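Parivcombe Guest House
Bedroom and Linen Safety Checklist, with Comments

Date of check: 24 December 2018
Area: upstairs bedroom, including the bed, the spare textiles and the sock sorting
Ratings used: OK, Watch, Fix

1. Bed position and clearance

Rating: OK

The bed is clear of the wall heater. The rule here is 3 feet on every side of the heater, and the bed has more than that. Nothing had been pushed under the frame. The legs were checked by leaning on each corner in turn and there was no rocking.

Comment: the floor protector under one leg has split. It still does its job. Replace it when the bed is next moved.

2. Bedding, general condition

Rating: OK

Pink and red covers in use. Seams checked by hand along the long sides. No burn marks, no broken zippers, no loose threads long enough to catch a finger or toe. Care labels are still readable on everything except one blanket.

Comment: the blanket with the faded label should be washed cold until someone finds out what it is made of. Write "cold" on the linen card.

3. Folded textiles

Rating: Watch

Folded pieces are stacked at the wall end, with a dark brown cloth on top of a pale pink blanket and a coral-red ruffled cloth. The stack was steady when checked. It should go into the closet before the room is used for sleeping, as anything soft near the pillow end tends to slide down overnight.

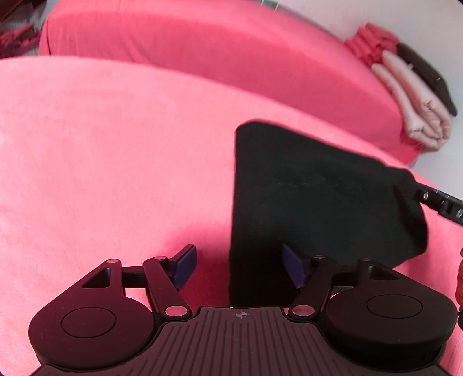

4. Small laundry on the bed

Rating: Watch

Black and dark socks are being sorted on top of the bedding. This is fine for sorting, but each piece must be off the bed before it is made. Dark socks left under a blanket get carried to the wash with the pinks, and we have already had one Catacutan sheet set go gray that way.

Comments:
Check inside each sock for pins, tags and plastic loops before pairing.
Hold each one up by the cuff and look at the heel and toe.
Socks with ragged edges go in the rag bag.
Do not leave odd socks on the floor. The boards by the door are slick and a sock on them is a slip hazard.

5. Floor and walkway

Rating: Fix

The path from the door to the bed must be wide enough to walk without turning sideways. It was, except for the rug. One corner of the rug curls up and will trip somebody. Tape was tried in January and did not hold.

Action: take the rug out of the room until a proper non-slip pad is bought. The Geka pad in the hall closet is too small, so do not cut it to fit.

6. Blankets over bulky items

Rating: Watch

A blanket spread over something bulky hides whatever is under it. Before anybody sits down, lift the blanket and look. We have had a hairbrush and a pair of reading glasses broken this way, and a heating pad left switched on would be a lot worse.

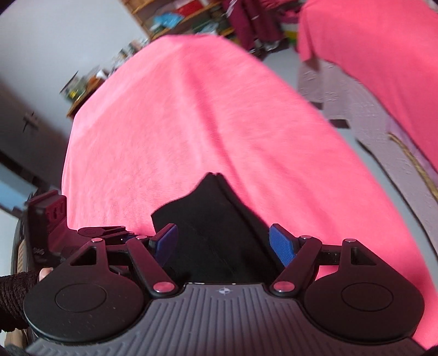 If a heating pad or electric blanket is found under other bedding, unplug it at the wall and let it cool flat. Do not fold it warm. Put it in the tub marked Electrical and write it on the linen card so the cord can be looked at before it is used again.

Comment: no heating pad was found at this check.

7. Outlets and cords

Rating: Fix

There are 4 outlets in the room. All covers are tight. The outlet nearest the bed has a Vokell power strip plugged into it, and the bedside lamp is on the strip. The strip is fine, but the cord runs where a dragged blanket can pull it.

Action: move the lamp to the wall outlet and take the strip away.

8. Lamp and bulb

Rating: OK

The shade sits straight and is not touching the bulb. No fabric may be laid over the lamp to dim it, including scarves and pillowcases. Ask for a lower bulb if the light is too strong.

9. Pillows

Rating: OK

Pillows sit flat and the covers close fully. No lumps found when pressed. A large pillow left lying across the bed should be moved up to the head end once sorting is done. For small children, take the large pillow out of the room completely.

Comment: check the stitching at the corners next time. It was sound on this visit but it gets pulled when the covers are changed in a hurry. 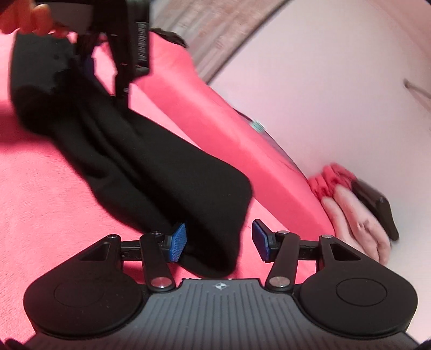 Spare pillows are kept on the closet shelf and no higher. The top shelf is out of reach without a chair, and chairs are not to be climbed on in this room. Use the step stool from the kitchen and put it back.

10. Smoke alarm

Rating: OK

Tested with the button and heard clearly from the stairs with the door shut. The battery was changed at this check. Wipe the cover with a dry cloth, as lint from the bedding collects on it.

11. Window

Rating: Watch

Opens and closes, but the catch is stiff. A little dry lubricant should do it. Around $50 has been set aside for small repairs, and the catch and the rug pad should both come out of that.

Still open after this check: rug pad, power strip, window catch, floor protector. Initial each one on the back of the linen card when it is finished.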